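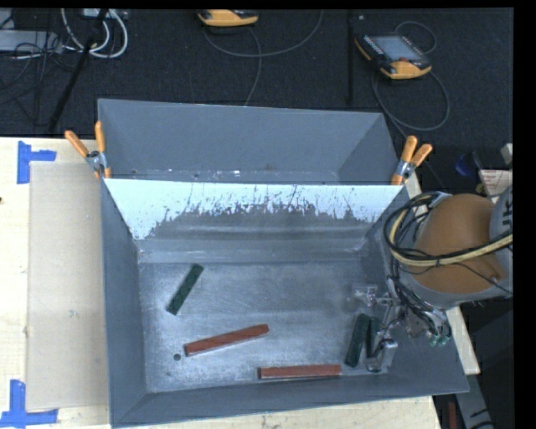
The bin at the Muncombe shared shop, divider clamped at both ends.

Clamp first, weld later
Perihan Eren

Most home builders spend their money on the gripper and treat the bin as a box. I think that is backward. Wall slope decides which blocks the fingers can reach, and a divider decides where they settle.

Ours is held by two spring clamps. In April I was told to replace them with brackets. I declined. We have moved that panel 21 times, and a bracket would have ended the testing at the second.

The same goes for the tape on the tabletop. Dowel pins are more accurate - they are also permanent. Until a layout survives 400 picks unchanged, I would leave the drill in the drawer.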